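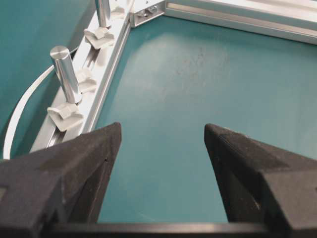 Grormont Digester Upgrade
Technical Working Meeting
Minutes

Date: 2025-04-09
Chair: Veronika Deák (Grormont, plant engineering)
Minutes: Teodoro Zepeda (Grormont, process)
Also attending: representatives of Enetti (controls) and Katona (laboratory services)
Apologies: Gilla (engine supply). Written comments were received and are recorded under item 4.

1. Previous minutes

The previous minutes were accepted with one correction. Under "Gas handling," the sentence stating that the condensate trap had been relocated should read that relocation had been approved. The trap is still in its original position. T. Zepeda to reissue.

Open actions from the previous meeting:

Feed pump seal replacement: closed.
Revised piping drawing for the heat exchanger skid: open. The drawing was issued but shows the old valve numbering. Returned to the drafter.
Quote for insulated cladding on the return line: closed, see item 5.
Operator access to the trend archive: open, see item 6.

2. Feedstock

T. Zepeda reported on the blend. The primary digester is still running on dairy slurry with vegetable trimmings as the co-substrate. The trimmings supply is seasonal and the composition changes when the packing plant switches crops. Katona has asked that the load sheet show the crop by name. The present entry, "mixed veg," can't be matched to the lab results.

The proposal to add spent brewing grain was discussed. Katona's batch tests show a good methane yield from the grain but a slower start than the trimmings. The tests were run on fresh material. Grain delivered to site would be stored in the covered bay before use, and Katona could not say how much yield would be lost in storage. V. Deák did not want to commit to a supply contract on fresh-material figures.

Agreed that Katona will repeat the batch test on grain held in the covered bay, using samples drawn from the middle of the pile and from the surface. Grormont will arrange one trial load. No grain goes into the primary digester until the results are in.

Grit was raised again. The slurry from the lower barn carries sand bedding, and the settling pit was found fuller than expected at the last cleanout. Options are a second settling pit, a hydrocyclone ahead of the feed pump, or refusing the lower barn slurry. The last option was not supported. T. Zepeda to price the other two.

3. Digester temperature

The primary digester is being held at 40 °C. The secondary has no active heating and was at 32 °C when last logged.

Katona's position is that 40 °C is the upper end of what the present culture tolerates well, and that swings do more harm than the set point itself. The trend archive shows a sawtooth pattern in the primary that follows the feed schedule. Each feed pulls the temperature down, the heating valve opens fully, and the temperature then overshoots before the valve closes.

Enetti explained that the valve is still under on/off control. The valve actuator can accept a modulating signal, but the output card in the panel can't supply one. Replacing the card needs a short shutdown of the heating loop. Enetti proposed as an interim measure to split each feed into smaller doses, which can be done in the existing program.

V. Deák asked whether smaller doses would add wear to the feed pump through more frequent starts. Enetti will check the permitted number of starts per hour against the motor data sheet before changing anything.

Agreed:
Smaller feed doses to be introduced once the motor data have been checked.
Output card to be ordered now and fitted at the next planned heating shutdown.
Allowed deviation from set point to be 2 °C. The alarm is to be latched, so that a short excursion overnight is still showing in the morning.

There was some discussion of the secondary. T. Zepeda would like a heating coil fitted when the tank is next open. V. Deák noted that the extra gas from the secondary would have to be weighed against the heat drawn from the engine, particularly in winter. Left open pending the heat balance in item 5.

4. Engine and gas quality

Gilla's written comments were read out. In summary:

The engine can be run on the present gas provided the hydrogen sulfide content stays within the limit given in the supply agreement.
Oil samples must be taken at the interval stated in the manual. Samples taken late will not be accepted in support of a warranty claim.
The first major inspection is due at 2,000 running hours.
Gilla asks for the gas analyzer readings to be sent with each oil sample.

T. Zepeda said that the analyzer was drifting. The reading on bottled calibration gas was low at the last check and had to be corrected. Past readings are therefore likely to understate the sulfide content by an unknown amount. Katona offered to take bag samples for comparison. Accepted.

Air dosing into the headspace of the primary was reviewed. The blower runs at a fixed rate, so when gas production falls the oxygen content rises. Enetti can tie the blower speed to the gas flow meter, but the meter reads poorly at low flow and a minimum speed would have to be set. V. Deák asked for a hard stop on high oxygen independent of the control program. Enetti agreed that this should be wired as a relay trip.

The activated carbon vessel downstream was not discussed in detail. The spare charge of carbon is on site. The differential pressure gauge on the vessel is to be replaced with one that has a readable scale.

5. Heat recovery

V. Deák presented the draft heat balance. Jacket water heat is fully used in winter and partly dumped in summer. Exhaust heat is recovered through the skid exchanger, and the measured return temperature is lower than the design value. Possible causes are fouling on the exhaust side, air in the water circuit, and loss from the uninsulated section of return line between the engine building and the digester.

The quote for cladding the return line was considered acceptable. The supplier has allowed for straight pipe only and has left out the flanges and the valve bodies. T. Zepeda to ask for removable covers to be added as a separate line in the quote.

The exchanger will be opened for inspection at the same shutdown as the output card change. Water samples from the circuit to go to Katona beforehand.

A buffer tank was suggested as a way of carrying heat from the daytime into the night. No decision. V. Deák wants a full season of hourly data before sizing anything and expects to bring figures in October.

6. Controls and data

Enetti reported that the trend archive is complete apart from a gap caused by a failed network switch. The missing data can't be recovered. Local buffering at the panel has since been turned on.

Operators can view live values but not the archive. The license covers read access and the restriction is a matter of user settings. Enetti to correct this and to supply a one-page instruction for exporting data.

Tag names were discussed at length. The drawings, the panel and the archive use different names for the same instruments, and the valve numbering problem in item 1 comes from the same source. Agreed that the panel names are the reference and that the drawings will follow them. Existing archive names will be kept, with a cross-reference table. Renaming them would break the historical trends.

7. Digestate storage

The lagoon level is within limits. Spreading has not started on the upper fields, where the ground is too soft for the tanker. Katona's nutrient analysis shows ammonium nitrogen higher than in the previous sample. T. Zepeda to pass the result to the farms before they fix their application rates.

The lagoon cover has a tear near the mixer mast. Temporary patch in place. Permanent repair needs a dry period and the mixer isolated.

8. Actions

T. Zepeda: reissue previous minutes; price settling pit and hydrocyclone; amend load sheet to show crop; request revised cladding quote; forward nutrient analysis; book cover repair.
V. Deák: complete heat balance; confirm shutdown window with the farms; reply to Gilla on oil samples and analyzer readings.
Enetti: check motor starts; order output card; latch temperature alarm; design oxygen relay trip; open archive access; issue tag cross-reference table.
Katona: repeat grain batch test; take bag samples for sulfide comparison; analyze circuit water.

9. Any other business

The gate code for the engine building has been changed. Contractors are to ask for it at the site office.

Next meeting to be called by V. Deák when the shutdown window is confirmed.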